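4. Resetting the Sitero kitchen alarm panel after a fire call

Carry out these steps only once the fire officer has handed the premises back to you.

1. Turn the key to ENGINEER and wait for the amber light.
2. Press SILENCE, then hold RESET for 13 seconds.
3. Check each heat detector over the cooking line. Replace any head marked above 90 degrees.

Caution: do not restore the gas supply until step 3 is complete.
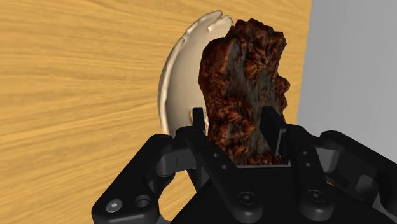
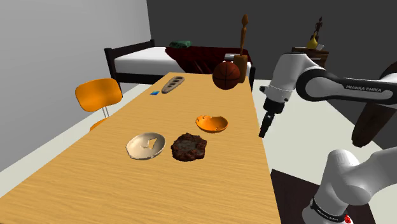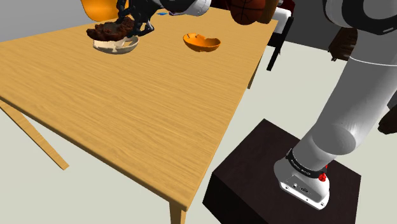 Elin Gwynne adds that on older Ludholm panels the amber light can take up to 40 seconds to show, and that turning the key back early will clear the event log - print the log first if the insurer is likely to ask for it.

4. Turn the key to NORMAL. The green light should stay on.
5. Write the reset in the fire log book and sign it.

Note: if the fault light comes back, leave the panel in ENGINEER and ring Gittins.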